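5.3 Recording a demonstration on the peg board

1. Put both arms in Lokton teleoperation mode. Move the left hand to the fixture plate and check that the fingers follow the glove.
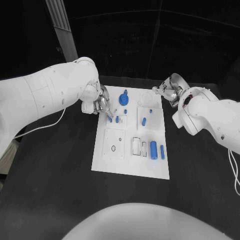
2. Start the recording. Pick up one peg at a time and keep the idle hand raised – contact with the board spoils the force log.

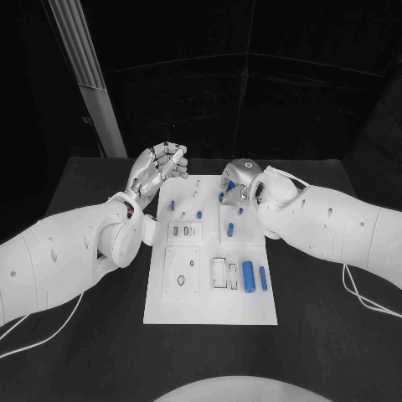

Aurora Godinho asks whether both hands may hold a part at once. They may, if the episode is tagged "dual".

3. For the ring, close the fingertips on its rim and pause for 3 seconds before lowering. 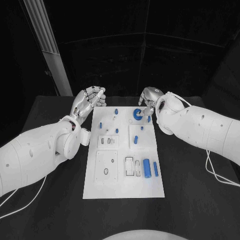
Release only when the force reading is steady. Save the episode and repeat from step 2 until 81 episodes are stored.

CAUTION: Do not reach over the board while the arms are enabled.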